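In defense of the office mug

I have been drinking coffee at work for most of my adult life, and for nearly all of that time I drank it out of paper. I never thought about it. You walk up to the machine, you pull a cup off the stack, you fill it, you carry it to your desk, you forget about it, and when you find it again there's a brown ring in the bottom and you toss it. Then you go get another one! I must have done that four times a day on a bad day, and I had a lot of bad days.

I want to argue for mugs. Plain, heavy, chipped mugs that live in a cupboard at work and belong to somebody. I know how small that sounds. I also know that half the people reading are already getting ready to tell me about landfill and water use and how much energy a dishwasher takes, and I'm going to disappoint you, because I don't have those numbers and I don't much trust the ones I've seen. People who love mugs find the studies that love mugs. My argument is about something else.

It started when I moved from a big company to a very small one called Renport. There were 80 of us on my floor at the old place, and the break room had one of those long tubes on the wall that dispenses cups from the bottom. Pull one, get two. Always. At Renport there was a shelf with hooks, and on my first morning Azadeh Mohammadi, who I had met exactly once, in the interview, pointed at an ugly green mug on the end and said "that one's free, the guy left." So I took it. It's on my desk as I type. It has a picture of a lighthouse on it and the handle is too small for my fingers, and I would be seriously upset if somebody broke it.

Now, why should I be? It's not even my mug. But after a couple of weeks of washing a thing and hanging it back up, you get attached, and I think getting attached to a piece of your workplace is healthy in a way we don't give enough credit to. We spend so many hours in these buildings. Most of what's in them is meant to be used by anyone and missed by no one. The chairs, the pens, the meeting rooms with names like Jollel (yes, that's a real room, and no, I never found out what it means).

And the cup is the worst of the lot, I think, because it's the one that touches your face.
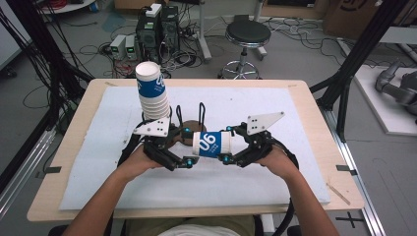
The paper cup: light, cheap, and good for one morning.

I'll be fair to paper for a minute. It's great at a kids' birthday party. It's great when you have visitors and don't want to be washing up until eight at night. My aunt kept a sleeve of them in the garage for when people came to help with the yard, and it would have been silly to hand out the good china. If you work on your feet, or in a truck, or anywhere you have to set your drink down and run, then please use whatever you like and ignore me. I'm talking about people like me, who sit in the same spot all day and walk the same hallway to the same machine.

For us the paper cup is a little bit of pretending. It says I'm on the go. I'm not on the go! I'm going back to my desk, where I will sit until lunch. I think a lot of us liked feeling as if we might need to leave at any second, coffee in hand, and the paper cup helped us feel that way. I certainly did. I used to put a lid on mine to walk down one hallway.

Then there's the washing, which is the part people complain about, and it's the part I'd fight for the hardest. You have to stand at the sink for a minute. Somebody else is usually standing there too, waiting for the sponge. I have learned more about the people I work with at that sink than in any meeting. Şengül Dursun and I worked two desks apart and hardly spoke until June, when the hot water was out and we both stood there scrubbing at tea stains with cold water and complaining. We ended up talking about her sister's wedding for so long that I missed the start of a call. She's now the first person I ask when I'm stuck on something. You can't get that from a trash can - well, maybe you can, but I never have.

There are real problems with mugs, and I'd be lying if I said otherwise. There is always one person who leaves theirs in the sink with an inch of something gray in it. There was a note about this on our cupboard, then a second note replying to the first note, and it got a bit personal. Mugs get stolen. Mugs go moldy over the holidays. If you're short of shelf space, a bunch of them turn into a wobbly pile that comes down on your head when you reach for the sugar.

I still say it's worth it. Those are the ordinary annoyances of sharing a place with other people, and I would take them over the tube on the wall. When the company that stocks our kitchen offered to throw in free cups with the coffee order, we had an actual argument about it over lunch. Five people against, two in favor, and one of the two only wanted them for the plants she was starting on the windowsill. Fair enough. She got her cups, and the rest of us kept the hooks.

So if you run an office, buy some hooks. Let people bring in whatever they want, the uglier the better, and leave one spare on the end for whoever starts next.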